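Getting Water Rings and Dull Spots Off a Wooden Table

My grandmother in Carrasco swore by plain mayonnaise for white rings, and bless her, it does work if you have the patience to leave it on overnight! I like a dab of petroleum jelly myself (less smell), rubbed in with an old T-shirt and wiped off at breakfast. Always go with the grain, and try a hidden spot first. For sticky patches, one drop of dish soap in a bowl of warm water is plenty.
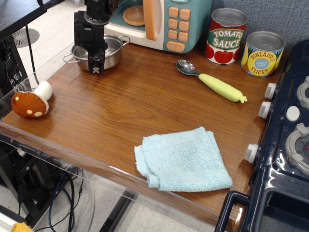
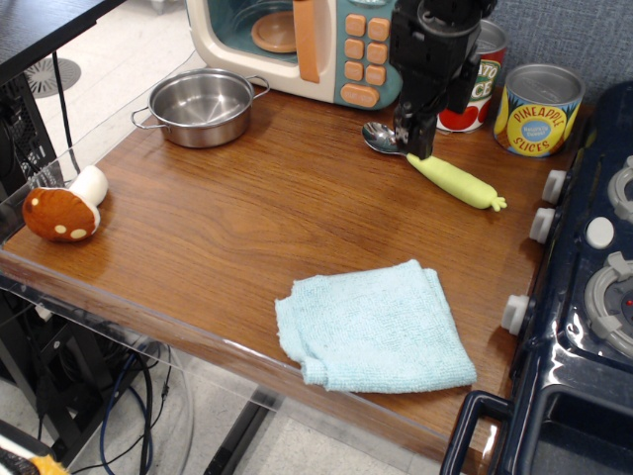 Once the rings are gone, give the whole top a thin coat of paste wax, let it sit 5 minutes, and buff until your arm complains. I do ours every January and again whenever it looks thirsty. Metal is what I watch for afterward, so anything like that stainless steel saucepan or the spoon gets a folded dish towel under it at my house, even at playtime. Felt dots are lovely under lamps and vases too, and a card of them lasts me ages.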